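Apr 12, 2020

So I finished Voltholm last night. All of it. Four seasons, and I have some complaints.

Everybody I know has been telling me to watch this show for weeks, and I kept saying no because every time a whole group of people tells me a thing is life changing it ends up being fine. Well, it's fine. The first season is pretty good, I'll give them that. The lighthouse episode had me sitting straight up on the couch at one in the morning. But then they bring in the long lost sister, and I'm supposed to believe she lived 90 miles away this whole time and never once picked up a phone? Come on.

And don't get me started on the cooking competition they stuck into season three. Why is there a baking contest in a murder show? My sister swears it all means something and that the burnt pie is a clue. I think the writers ran out of murders and were hungry.

I also don't buy the finale. Hollska walks away from the whole town with one suitcase and we're told she's at peace now. She was yelling at a mailman two scenes earlier! People don't change that fast, not even on TV. The music was nice – I did tear up a little, but I tear up at tire commercials, so that proves nothing.

Next on the list is Plellgate, which is supposed to be "the new Voltholm," and you can guess how I feel about that. It has around 100 episodes and the first one opens with a dream. I gave it twenty minutes and then folded towels. My mother says it picks up once Zaidi leaves the hospital, but she said the same thing about the vet show and I'm still waiting.

They're saying there could be a fifth season of Voltholm, maybe announced in May. I'll believe it when I see it. I'll probably watch it too, and complain the whole way through, so come back for that.

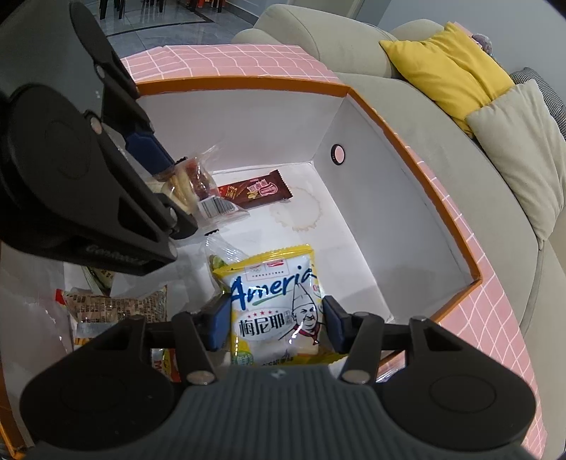 Filippos Drakos: You're wrong about the sister. She did call, in season two, and the aunt hung up on her before anybody else got to the phone. Go back and watch the dinner episode again. I'm with you on the finale, though, that suitcase thing was lazy.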